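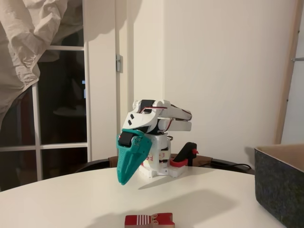 Long-stay parking at Renport: notes on cost, transfer time and the battery

14 January 2022

I fly out of Renport often enough that parking is my second largest travel expense after the tickets. For the November trip I kept proper records, mostly to settle whether the off-site lots are worth the extra handling. These are the notes, cleaned up a little.

The options

Renport has two kinds of long-stay parking. The airport runs its own economy lot, which is inside the perimeter road and connected to the terminal by a covered walkway. Past the highway there are private lots, of which I have used Istanel and Pluditz. Istanel is self-park: you take a ticket, find a space and keep your keys. Pluditz is valet only, so you leave the key at the desk and they stack the cars in rows.

Istanel lists 3,000 spaces on its website. Pluditz lists 700, all under a roof. I booked Istanel.

Booking

I booked through Kaushik, a comparison site that covers both lots. The price shown in the search results leaves out the airport access fee, which gets added on the last screen. The access fee is the same for every off-site lot, so it doesn't change the ranking between them, but it does change the comparison with the economy lot, where it isn't charged. Compare the final screens.

Cancellation is free until the day before arrival. After that the full amount is kept. Changing the return time counts as a cancellation and a new booking, at whatever the rate is by then. I had to do this once last year and paid more for a shorter stay.

Arrival

The entry lane reads your plate and prints a ticket with a row number on it. The row number is a suggestion. Mine, row 458, was full at the near end, and I parked farther down beside the fence. Write down where you actually stopped. The rows are numbered on low posts that disappear behind any pickup or van.

The shuttle picks up at shelters placed every few rows. The sign promises a wait of up to 15 minutes, and mine came well inside that. The driver does a complete loop of the lot before leaving for the terminal, so a shelter early in the loop means a long ride and a seat, and a late one means a short ride standing up. With a suitcase I prefer the early shelter.

Return

Coming back is the weak part. The shuttle stop is on the lower level, at the far end past the rental car counters, and it is shared with the hotel vans. Two evening flights landed close together and the first Istanel shuttle filled before I reached the door. I took the second.

At the exit you scan the booking code, then the entry ticket. Doing it in the other order brings up the drive-up rate and a request for a card. Press cancel and start again — the machine doesn't explain this.

The battery

My car is old and draws current when parked, mainly through an aftermarket alarm. After a week in the cold it will start. After two weeks it may not. I now carry a small jump pack in the trunk, charged the night before, and I switch the alarm off at the lot. Istanel will send someone out with a booster at no charge if you call the number on the ticket, but only while the office is open, and my flights land late. Since the trunk release on my car is electric, I also checked that the mechanical key still turns in the trunk lock. It was stiff and needed oil.

What I'll book next

For trips under four days, the economy lot. The difference in price is small once the access fee is in, and the walkway removes the shuttle from the schedule. For a week or more, Istanel again. I want to try Pluditz once in deep winter for the roof, although handing over the key means leaving the alarm instructions on a note, and I haven't decided how I feel about that.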